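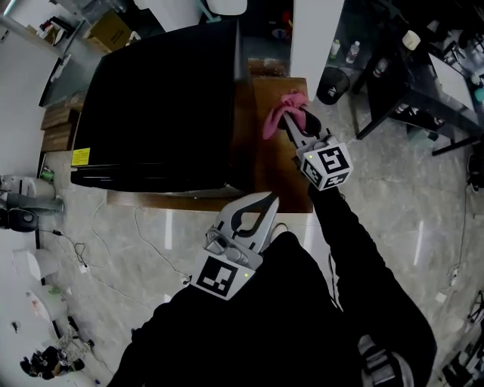 *Words: staff writer, Fendex newsletter – May 13, 2021*

She'd asked me to come early, before the floor got busy, and then she was late. Cleaners. Always two jobs behind, she said, and dropped her bag by the door.

We were meant to talk about the Kenach shop – five years of second-hand appliances, wiped down, checked over and sent out again. What we mostly talked about was cloths.

"People buy the spray first," she said. "Wrong way round. Get a decent cloth. I've had the same bundle for ages, wash them hot, no softener, softener ruins them."

Why no softener? "Leaves a film. Then you're just pushing film around a black door and wondering why it's streaky."

Black is the worst, by the way. She was firm on that. White fridges hide everything but the yellow bits round the seal. Stainless you can cheat with a drop of oil. Gloss black shows the lot – thumbprints, dust, the place where someone's magnet used to be. She does black ones near a window if she can, and she does them dry first.

"Dry, then damp, then dry. Everyone skips the first dry. That's your scratches, right there, grit going round and round."

And the table underneath? She laughed at that one. The table gets done too. A wooden top picks up whatever came off the appliance, and then the next appliance picks it up off the wood. So she works out past the edges, along the front, into the corners. Same cloth if it's only dust, fresh one if theres grease.

She started in a cafe kitchen, which she didn't love. Up to 800 cups through the machine on a market day and one person to wipe the benches. After that a stint at Ngô, the furniture place, where she learned about timber. Don't soak it. Go with the grain. Never leave a wet rag sitting on it while you answer the phone. 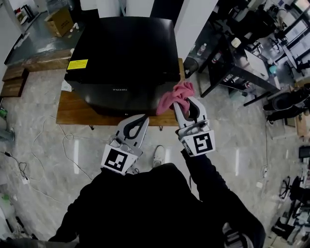
The corners are where she slows down. A big flat side takes no time, she said, you could do it half asleep, but the front corner is where hands go when people carry a thing through a doorway. So that's where the marks are. She folds the cloth into a pad and leans on it in little circles, then pulls it straight down to finish. Not much pressure. "You're not sanding it."

Labels she leaves alone. Warning labels especially. New owners want to see those and anyway the glue underneath is a nightmare, you end up with a grey square that grabs every bit of fluff in the building. If a label's already half off she'll take it the rest of the way with warm water and a fingernail. No blades, ever. She did it once with a blade, on a door she'd paid $580 for, and still has the door.

I asked about products. She shrugged. Water mostly. A bit of dish soap for grease. The Fiver range is okay, she said, the green bottle anyway, the lemon one smells like a taxi. Vinegar is fine on glass and she wouldn't put it near rubber.

How long does one take? Depends on the colour, depends on the last owner. She wouldn't give me a number. "If I say a number you'll print it and then I'm slow."

The best bit of the morning was the demonstration of a proper fold, which I still can't do. Half, half again, and you've got a stack of clean faces to turn through before you need to rinse. I'd been scrunching mine into a ball for my whole adult life. She was kind about it. Sort of.

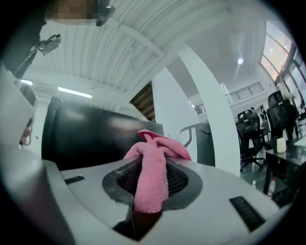
*The pink towel, bunched up, with a big black gloss finish behind it.*

Terry cloth divides people, apparently. Too fluffy for glass, she reckons, sheds on it for the first few washes. But on a solid painted panel, or on wood, she'd take an old terry towel over microfibre. It's got loops, the loops pick up. And pink because you can see when it's dirty – a dark one you've no idea what your wiping back on.

Plans? A second bench. Better light. She wants to run a cleaning morning in August for people who've just moved out of home, bring your own cloth, 5 dollars for tea and a biscuit. Told me I should come along and practise the fold.

Then the phone went and she was off across the floor, still talking, something about door seals and a toothbrush. I only got half of it. Soft bristles, I think she said, and do the bottom seal first.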